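Rapport d'étape au programme Zovham
Aménagement de la salle de manipulation de Kosuvmont : tables, bacs et lot de pièces
Deuxième période

Objet du rapport

La convention nous demande de dire où en sont les achats, l'installation et l'usage de la salle, et d'indiquer si les objectifs fixés au départ restent tenables. Sur les deux premiers points, la réponse est courte : presque tout est acheté, presque tout est posé. Sur l'usage, nous avons des réserves, et elles occupent l'essentiel des pages qui suivent. Certaines figuraient déjà dans notre note de mars, à laquelle il n'a pas été répondu.

Le dossier initial promettait une salle « lisible », où les petits objets se repèrent, se prennent et se rangent sans effort grâce au contraste entre un plan de travail sombre et des bacs clairs. La formule vient de la brochure de Nistor, reprise telle quelle dans la demande de financement. Nous aurions dû la discuter avant de signer.

État des livraisons

Sept tables à plateau noir ont été livrées et montées. Le lot de pièces est arrivé en deux fois et compte 502 articles après inventaire, ce qui correspond au bon de commande. Les bacs sont au nombre de 39. Le fournisseur parle d'une « gamme complète », mais il s'agit pour la plus grande part d'un seul modèle rectangulaire, à rebord relevé et angles arrondis, décliné en quelques teintes pâles.

La dépense engagée sur la période s'élève à 2474 euros, bacs et pièces confondus. Les tables relèvent de la première tranche et n'apparaissent pas dans ce montant. Il reste à payer le transport du second envoi, que Nistor a facturé à une adresse qui n'est pas la nôtre et que nous avons renvoyé pour correction.

Les étagères prévues contre le mur du couloir ne sont pas posées. Le mur n'est pas d'équerre et le prestataire demande un supplément que nous avons refusé. Les bacs sont donc empilés sur un chariot, solution provisoire dont nous craignons qu'elle ne dure. Les empiler a un défaut que la brochure ne mentionne pas : le rebord arrondi glisse, et une pile un peu haute part de travers dès qu'on pousse le chariot.

Les bacs

Le contraste avec la table est bon. Nous le disons volontiers, puisque c'était l'argument principal. Un bac beige rosé posé sur un plan presque noir se voit tout de suite, y compris de biais et depuis le bout de la salle. Ses bords se détachent nettement, et le décrochement entre le rebord et le fond se lit bien.

Le contraste entre le bac et ce qu'on y met est une autre affaire. Le fournisseur a choisi un beige qui tire sur le rose, et le lot contient une série de pièces roses. On distingue la pièce, certes, mais par sa saturation plus que par sa teinte, et l'écart se réduit encore quand elle est dans l'ombre d'un outil ou d'une main. Une pièce verte ou bleue dans le même bac ne pose aucune question. Nous avions signalé la chose à réception et on nous a répondu que les couleurs étaient « harmonisées ». C'est précisément ce que nous reprochons.
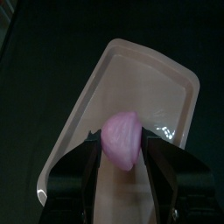 Pièce rose et bac beige rosé. Reflets visibles sur le rebord et sur le fond.

Le second problème tient à la surface. Le plastique brille. Sous l'éclairage actuel, le rebord renvoie un trait courbe très vif et le fond se couvre par endroits de petits points blancs. Pour quelqu'un qui cherche une pièce claire au fond d'un bac, ces points sont une gêne. La pièce rose est elle aussi un peu brillante, avec des stries pâles qui rappellent les couches d'un oignon. Ces stries sont jolies. Elles se confondent aussi facilement avec un reflet, et nous ne sommes pas certains que quelqu'un s'en soit soucié au moment du choix.

La fiche technique parle d'un « fini satiné ». Nous avons demandé à Nistor sur quelle mesure repose ce terme. La réponse a consisté à nous renvoyer la fiche technique.

Deux corrections ont été essayées. La première était une feuille de papier mat découpée aux dimensions du fond. Elle supprime les points blancs, elle gondole, et elle se déplace dès qu'on reprend un objet. La seconde consistait à tourner le bac sur la table. Un bac placé en diagonale ne renvoie pas la lumière de la même façon qu'un bac aligné sur le bord, mais le reflet se retrouve ailleurs et la personne d'à côté s'en plaint. Nous n'avons donc pas de solution à recommander pour l'instant. Remplacer les bacs par un modèle réellement mat en serait une, à condition de le voir avant de l'acheter.

Le lot de pièces

Nous avons peu à dire sur la quantité et davantage sur la forme. Les pièces arrondies qui se terminent en pointe, comme la rose, tiennent mal à plat. Elles roulent sur leur côté bombé et vont se loger contre la paroi du bac, où elles sont plus difficiles à saisir qu'au milieu. Le dossier initial les rangeait parmi les formes « intermédiaires ». Nous les classerions plutôt parmi les difficiles et nous proposons de corriger la grille en ce sens.

L'inventaire, lui, tombe juste, mais il a fallu le faire deux fois. Les pièces étaient livrées en vrac, sans liste par couleur ni par forme. Le tri initial a pris une part du temps réservé à la prise en main de la salle. Il est désormais saisi dans un tableau que nous tenons à disposition du programme.

Sur l'entretien, le fournisseur annonce un nettoyage « en un geste ». Les stries et les creux de certaines pièces retiennent les peluches du chiffon. Nous utilisons une brosse souple, achetée sur notre propre budget, et nous ne demandons pas son remboursement.

Les tables

Le plateau noir mat est, de tout ce qui a été acheté, l'élément dont nous sommes le moins mécontents. Il ne brille pas. Il est plat, ce qui devrait aller de soi mais n'allait pas de soi avec les anciennes tables, et les profilés noirs en aluminium qui le bordent donnent une limite franche. Un objet qui roule vers le fond ou vers le côté rencontre quelque chose. Sur l'ancien mobilier, il rencontrait le sol.

En revanche, tout ce qui est clair s'y voit, la poussière comprise. Quelques grains suffisent pour que la surface paraisse négligée. Une table essuyée le matin est à reprendre l'après-midi. Le cahier des charges ne prévoyait qu'un passage quotidien, et il faudra soit l'augmenter, soit accepter des tables mouchetées. 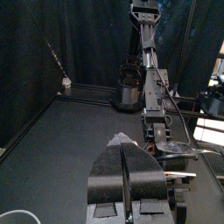 Kosuvmont, le 9 juin

Plateau et profilés ont la même couleur, et ce choix mérite d'être réexaminé. Vue de face, la bordure se distingue par son relief. Vue d'un peu haut, elle se fond dans le plan de travail, si bien que la limite dont nous venons de dire du bien existe au toucher plus qu'à l'œil. Une bande claire collée sur le dessus du profilé du fond et sur celui du côté gauche réglerait la question pour une somme négligeable. Nous demandons l'accord du programme avant de la poser, la convention interdisant de modifier le mobilier pendant la durée du financement.

L'angle entre ces deux bordures sert déjà de repère. On y cale naturellement un bac, et c'est une habitude que nous n'avons pas cherché à corriger. Elle laisse libre la partie avant du plateau et facilite la remise en place. Elle rapproche aussi les bacs du fond, donc les éloigne des personnes qui ont le bras court. Le gain net n'est pas démontré.

La comparaison avec Parthorpe

Le programme souhaite que nos résultats soient rapprochés de ceux du site de Parthorpe, équipé de tables blanches et de bacs foncés. Nous avons reçu leur tableau de suivi. Il est bien présenté et nous ne voyons pas ce qu'on peut en tirer à ce stade. Les pièces ne sont pas les mêmes, l'éclairage non plus, et leur grille note la facilité de rangement là où la nôtre note la facilité de repérage. Conclure que le clair sur sombre vaut mieux que le sombre sur clair, ou l'inverse, reviendrait à comparer deux fournisseurs.

Une comparaison sérieuse demanderait au minimum d'échanger un jeu de bacs entre les deux sites et de garder les pièces identiques. Nous avons fait cette proposition. Parthorpe est d'accord sur le principe et attend que quelqu'un prenne le port à sa charge.

Objectifs : ce qui tient et ce qui ne tient pas

L'objectif d'équipement est atteint, étagères mises à part.

L'objectif d'usage régulier le sera probablement. La salle est demandée, mais nous ne savons pas dire si elle l'est pour son aménagement ou parce que l'ancienne était mal chauffée.

L'objectif d'amélioration du repérage n'est pas établi. Les premières fiches remplies sont favorables. Elles l'ont été par des personnes qui connaissaient le but de l'opération et qui venaient de passer des semaines à installer le matériel. Nous préférons ne pas les présenter comme un résultat, et nous demandons qu'elles ne soient pas reprises sous cette forme dans la lettre d'information du programme.

L'objectif de réplication sur d'autres sites nous paraît prématuré. Équiper une deuxième salle à l'identique aujourd'hui reviendrait à y reproduire les reflets et la confusion des roses.

Demandes au programme

Autorisation de poser une bande claire sur les profilés des tables.

Report de l'achat du complément de bacs, jusqu'à réception d'un échantillon mat et d'une teinte neutre, gris clair de préférence.

Prise en charge du port pour l'échange avec Parthorpe.

Révision de la grille de difficulté pour les pièces arrondies à pointe.

Réponse écrite à la note de mars, en particulier sur l'éclairage. Deux luminaires orientables avaient été retirés du budget au motif que la brochure les jugeait superflus.

Pièces jointes : tableau d'inventaire, relevé des dépenses de la période, copie de la correspondance avec Nistor. Le devis des étagères sera transmis séparément quand le prestataire aura confirmé son prix.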